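4.3 Do the wrist cameras earn their place?

The result most often repeated from the first Enholm report is that adding wrist views to a head view makes a laundry policy better. We repeated that comparison and got the same direction of effect. We are less sure than the original report about what the effect means, and this section sets out why.

Our set, Rowbotham, has 230 episodes of two-arm laundry work. All of them have a head camera and a wrist camera on each arm. After removing episodes with a dropped stream or a clock error we were left with 151, and every number in this section comes from those. The policy is the unmodified Kornillow network, trained once with all views, once with the head view only and once with the wrist views only. Each version was trained from 6 random seeds. We did not tune anything between versions, which probably hurts the wrist-only version most, as the default settings were picked by people who had a head camera.

The all-views version came out ahead of head-only on the loading and unloading steps. It did not come out ahead on the approach steps, where the spread between seeds was larger than the gap between versions. The Enholm report averages over the whole task, so this difference would not show up in its table. We think it should be reported step by step, or at least with the seeds shown.

There is a second problem. A wrist stream is usually treated as a close, clean look at whatever the hand is about to touch. Looking through our own frames, we found that this is true less often than we had assumed when we planned the study. Part of the trouble is motion: the camera rides on the arm, so the world smears whenever the arm is quick, while the fingers, which move with the camera, stay sharp. The other part is shiny surfaces. Figure 4 shows two wrist frames and one head frame from the same recording site. 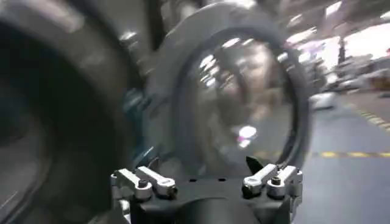
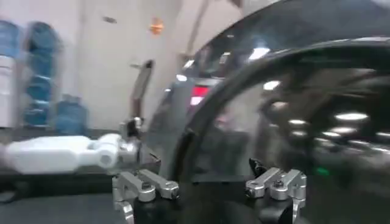
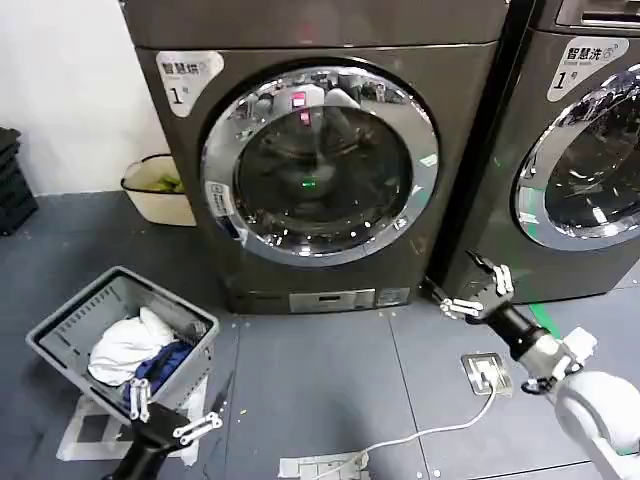

Reading time: 6 minutes

Figure 4. Two wrist-camera frames (first and second) and a head-camera frame (third). In the first, the gripper is fairly sharp and nearly everything else is blurred. In the second, lights are mirrored in a glossy black curved surface in front of the gripper. The third shows the dryer, part of the washer to its right, the laundry basket and both grippers. Order in time is not implied.

The first frame is the kind that worries us. A network given it can read the state of the fingers very well and can read little else with confidence. We asked two labelers to name the large dark shapes in frames of this sort without giving them the head view, and their answers did not agree often enough for us to use. If people can't tell, we doubt that the network is learning object shape from such frames. It may be learning finger state, and finger state is already in the joint readings.

The second frame is a different case. The background is only slightly blurred, and the white arm and the blue jugs by the wall can be made out. But much of the area is taken up by a reflecting surface, and the bright marks on it depend on where the room's lights are as well as on where the surface is. Feature matching across neighboring frames of this type tends to lock onto the highlights. We have not measured how much this costs the policy – only that it happens.

The head frame gives the layout in one look: the round door, the basket with its cloth, both arms. It has reflections too, in the chrome ring and the tinted glass, so we don't want to suggest that a head camera gets around the problem. What it does give is enough plain floor and wall for the network to place the rest.

To test the finger-state idea we ran the Hestico filter, which scores a frame by how much of its sharp detail lies outside a fixed gripper mask. We drew 2,000 wrist frames, ranked them by this score and replaced the lower half of the ranking with a gray fill at test time. If those frames carried useful information about objects, performance should have dropped. We saw no drop that we could tell apart from seed noise. Replacing the upper half did hurt.

We would not build much on this. The mask was drawn by hand, the filter can't tell a reflection from a real edge, and a policy that has never seen gray fill may react to it in ways that have nothing to do with missing information. Still, the pattern fits the step-by-step result above: wrist views help when the hand is slow and near its target, and do very little in between.

Our reading is that the headline claim for wrist cameras is right in a narrow sense and oversold in the general one. A fair test would control for arm speed, and neither the Enholm report nor this study does so. Section 4.4 looks at whether a shorter exposure would change the picture, with the noise that comes with it.

Comments (4)

Anonymous reader
Did the wrist-only runs get the joint readings as input? If they did, the finger-state argument needs another ablation.

Reply from the author
Yes, all versions got them. The run without joint readings is in the appendix. It is noisy and I wouldn't lean on it.

Guest
Gray fill is a poor choice. Try repeating the last frame that passed the filter.

Anonymous reader
We had the same trouble with glossy doors in our lab. A matte sheet over one of the lights helped the matching a bit, but the policy scores hardly moved.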